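Cortina plisada Benedetti, marrón oscuro

¡Por fin vuelve el tono más pedido de la serie! La Benedetti es una cortina de pliegue marcado, pensada para separar ambientes sin levantar un tabique, y cae con una regularidad que da gusto ver. La tela pesa 298 g/m² y frena bastante la luz de la tarde (en un salón orientado al oeste se agradece muchísimo).

Ancho por paño: 142 cm
Pliegues por paño: 36
Paños por juego: 2
Lavado: en frío, sin centrifugar

Se cuelga con el riel Stirnov o con cualquier barra de anillas - nosotros preferimos el riel, porque el pliegue queda más apretado arriba.

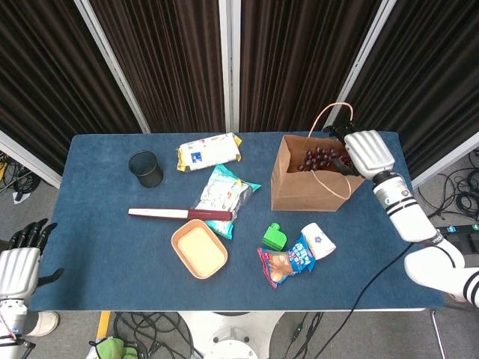
Para el dobladillo, deja la cortina colgada una noche entera antes de marcar el largo. Si la quieres a medida, escribe a Deepika Mudaliar, del taller, con el alto de suelo a techo. El tono arena llega en septiembre.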